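**Ticket 273 — Lotidell upholstered bench, fabric: red transfer and surface marks on seat**

Status: Resolved, monitoring
Opened: Oct 16, 2021
Site: Pasdale, ground floor
Logged by: Mirjam Van Dijk
Item: Lotidell bench, gray woven cover, bought in April from Skurkwood
Priority: Low

**Problem as reported**

Faint pink mark on the seat of the gray bench, toward the middle. It is the size of a hand and you only see it when the light comes in from the side. The bench is where clean laundry gets folded and left until it goes upstairs. The red sports clothes are always in the same spot, so those are the first suspect. There are also some general smudges on the fabric which may or may not be related.

The cover does not come off. The tag underneath says surface clean only.

**What I want to know**

1. Is the pink coming from the red clothes, or from something else?
2. Can it be cleaned without leaving a ring?
3. Is it still okay to fold laundry on this bench?

**Entry 1 — first checks**

Looked at the bench with everything off it. Mark is visible from the window side, not from the door side. Ran a dry white cloth over it with light pressure. Nothing on the cloth. Ran a damp white cloth over it. Very slight pink on the cloth.

Checked under the bench and along the wall for anything else red. Nothing there. The scuffs on the wall behind are old and gray and have nothing to do with this.

Also checked the Goossens throw that used to be on the bench in winter. It is brown and beige, and the damp cloth stayed clean on it. Ruled out.

**Entry 2 — testing the clothes**

Took the red items one at a time. Damp white cloth, pressed on an inside seam, held for 15 seconds.

- Older red top: clean cloth.
- Red shorts, new this season: pink cloth. Clear result.
- Red fleece: clean cloth the first time, faint pink the second time. Not sure about this one, marked as possible.
- White undershirts: clean, as expected, but one has a pink edge at the hem that I had not noticed before.

So the new shorts are bleeding. The undershirt with the pink edge had been stacked with them, which fits.

**Entry 3 — does it happen with dry clothes?**

Skurkwood support answered by email. Their first question was whether the clothes were fully dry when they were put down. I said yes, but to be fair I had never checked. The thicker waistbands come out of the dryer feeling dry on the outside and can still be a little damp inside.

They suggested putting one item that passed the cloth test on a clean part of the seat, folded flat, and leaving it overnight. If nothing shows, the bench fabric is fine and the problem is moisture plus loose dye.

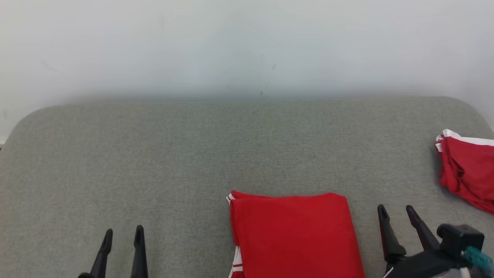 *Red item folded on the gray seat, wall side at the top.*

Left it overnight. No mark on the seat in the morning, checked from both sides and with the damp cloth. Repeated the next night in a different spot, same result.

I did not repeat it with the new shorts. I don't need a second pink mark to prove the first one.

**Entry 4 — cleaning**

Method from Skurkwood, written down as I did it:

1. Vacuum the whole seat with the soft brush.
2. Mix a small amount of clear dish soap into cold water. Cold, not warm.
3. Test on the back edge, low down. Let it dry. No change in color.
4. Dab the mark with a white cloth, working from the outside in. Do not rub.
5. Dab again with plain cold water.
6. Press with a dry towel, then leave it alone until it is dry.

After the first round the mark was lighter but still there. After 2 rounds I could not find it from the door side or the window side. There was a faint ring while it was drying, so I dampened the rest of that half of the seat with plain water and let it all dry together. Ring gone.

The general smudges did not change much. One or two came off with the vacuum brush, so those were just dust or lint. The rest look like the nap of the fabric being pushed in different directions. Brushing them with a dry hand moves them around. Closed that part as normal wear.

**Entry 5 — clothes**

Washed the new shorts alone in cold water, twice. First wash water was visibly pink, second was nearly clear. Cloth test after the second wash: nothing. The fleece went through once by itself and also passed.

The undershirt with the pink edge was soaked in oxygen cleaner and came out white again.

**Entry 6 — changing the routine**

Stacks went back on the bench today, moved over to the right end. The middle of the seat is where people sit down to put shoes on, and sitting on or leaning against a stack presses it into the fabric.
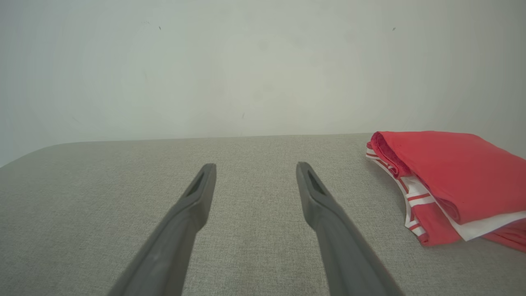
*Folded stack at the right, red on top, white layer showing under it.*

Mixed red and white in one stack is fine now that everything passes the cloth test. For anything new in a strong color the rule is:

- Wash separately the first two times.
- Cloth test on an inside seam.
- If it fails, it dries on the rack and goes straight upstairs — no stop on the bench.
- Run the dryer the full 90 minutes when there are waistbands or thick hems in the load. The short cycle is not enough.

**Reply to Skurkwood**

> Thanks for the help. The mark is out after two rounds of the cold water method. The cause was a new pair of shorts losing dye, probably a bit damp at the waistband. Dry clothes left overnight did not mark the fabric. I don't need a replacement cover. Please keep the case open for two weeks in case the mark comes back as the padding dries out. — Mirjam Van Dijk

**Open items**

- Check the middle of the seat again in side light next weekend.
- Ask Skurkwood if the fabric protector spray they sell is safe on this cover. They mentioned it but did not say which one.
- Print the cleaning steps and put them in the laundry cupboard.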